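Givesley Public Library
Study Rooms and Meeting Rooms: Frequently Asked Questions

The following answers apply to all bookable rooms at the Givesley main building and the Tripathi Branch. Patrons with a question that is not covered should contact the Room Bookings Desk before submitting a request.

Who may book a room?

Any person who holds a current Givesley library card may book a study room. Meeting rooms may be booked by cardholders aged 18 or older, and by local groups registered with the library. Registration for groups is free and must be renewed each January. A group needs to name one cardholder who will be responsible for the booking and who will be present for the full time.

Residents of Elov may use their own library cards under the shared borrowing agreement. They should bring the card to the desk once so that it can be added to the booking system.

How many rooms are there, and how large are they?

The main building has seven study rooms, each suited to one to four people, and the Oner Room, which holds up to 40 people seated in rows. The Oner Room has a floor area of 584 square feet. The Tripathi Branch has one meeting room on the ground floor. Posted seating limits are set by the fire code and may not be exceeded, even for a short time.

How do I make a booking?

Bookings may be made online with a card number and PIN, by telephone, or in person at the desk. Study rooms may be reserved up to two weeks ahead. Meeting rooms may be reserved up to three months ahead, and requests are normally answered within two working days. A meeting room request is not confirmed until the patron has received a written reply from the library.

How long may I keep a room?

Study rooms are booked in blocks of two hours. A patron may extend the booking at the desk if no other person has reserved the room. Meeting rooms may be booked for up to four hours, including the time needed to set up and put away furniture. All rooms must be vacated 15 minutes before closing.

Is there a charge?

Study rooms are free of charge. Meeting rooms are free for registered groups and nonprofit organizations. Other users pay an hourly fee, which is listed on the booking form and is due before the room is opened. Fees are refunded in full if the booking is canceled at least two days ahead.

What happens if I am late or do not arrive?

A study room is held for 15 minutes after the start time and is then offered to the next patron waiting. Patrons who will be delayed may call the desk, and staff will hold the room for a further 15 minutes if they are able to do so. Three missed bookings within one month will result in the loss of online booking for the following month. Bookings may still be made in person during that time.

May I bring food and drinks? 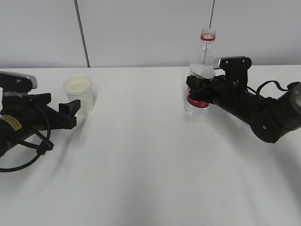
Drinks are permitted in all study rooms and meeting rooms. Patrons are asked to use lidded cups or bottles where possible and to keep them away from library books, wall outlets and shared keyboards. The rule covers everyday items such as a paper cup or a plastic water bottle on the table, and there is no need to ask staff for permission. Cold snacks may be eaten in the meeting rooms only. Hot food, alcohol and open flames, including candles on cakes, are not permitted anywhere in the building.

Registered groups that wish to serve refreshments in the Oner Room should state this on the booking form. The side counter in that room has a sink, and trash and recycling bins are provided. Groups must bring their own cups, plates and cloths.

Who is responsible for cleaning up?

The person who made the booking is responsible for leaving the room as it was found. Tables should be wiped, chairs returned to the layout shown on the door, and all trash placed in the bins. Spills on carpet should be reported to the desk at once. No charge is made for an accidental spill that is reported promptly. A cleaning fee may be added to the patron's account in other cases.

What equipment is provided?

Every room has a table, chairs, outlets and wireless internet access. Four of the study rooms have a wall-mounted display with a standard video cable. The Oner Room has a projector, a screen and two microphones. Equipment should be requested at the time of booking, and staff will need to see the library card before it is issued. Library staff can show patrons how to connect a laptop but cannot remain in the room during the event.

May I use tape or pins on the walls?

Tape, pins and adhesive putty are not permitted on painted walls or doors. A rolling whiteboard and an easel are available on request.

May a business hold a meeting or sell goods?

Businesses may book meeting rooms for interviews, training and staff meetings at the standard hourly fee. The sale of goods and the collection of payments are not permitted. An exception is made for authors who wish to sell their own books at a reading arranged with the library.

Are the rooms accessible?

All rooms can be reached without stairs. The doors of the Oner Room open by push button, and a hearing loop is installed. Two study rooms have tables that can be raised or lowered. Patrons who need a particular table or a quieter location are encouraged to note this when booking.

Can my group have a regular booking?

Registered groups may request one regular booking per month. Because Saturday is the busiest day for the meeting rooms, regular bookings are not accepted on that day. Single Saturday bookings remain available to all patrons.

How can I raise a concern or appeal a decision?

Concerns should first be raised with the staff member on duty. Appeals against a refused booking or a cleaning fee may be sent in writing to Ro-un Seol, Public Services Manager, and should include the booking reference. A written reply will be provided within ten working days.

Related pages
Meeting Room Fees and Booking Form
Register a Local Group
Library Card Applications and Renewals
Using the Oner Room Projector
Printing, Copying and Scanning
Tripathi Branch: Hours and Parking

Contact: Room Bookings Desk, Givesley Public Library, extension 1537 | © Givesley Public Library | Back to top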